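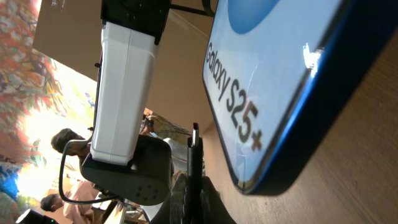

I bought the Sulo power bank after my old one swelled up in a drawer, and I've carried it since February. The box promises four full phone charges. I have never gotten more than two and a half out of it, and that's with the screen off.

Sulo prints 4,000 on the front in big silver numbers, and I took that for something it isn't. It's a lumen rating for the built-in flashlight. The flashlight is bright, I'll give it that. It also turns on inside my bag and runs the thing flat before lunch.

The case feels fine in the hand. At 300 grams it's heavier than I'd like in a jacket pocket, and the short cable that comes with it is stiff enough to push a phone around the desk. I swapped it for an old Virko cable and things got better right away — which makes me wonder how much of the slow charging was the cable all along.

The listing says it lasts 475 cycles before it starts to fade. Maybe so. I've put it through a small fraction of that and the last of its four lights already goes out sooner than it did in spring. Customer service told me this was normal and offered a coupon for another one.

It does charge a phone, and it hasn't gotten hot on me. If you find it on sale and you only need one top-up on a Sunday out, fine. At full price I'd keep looking.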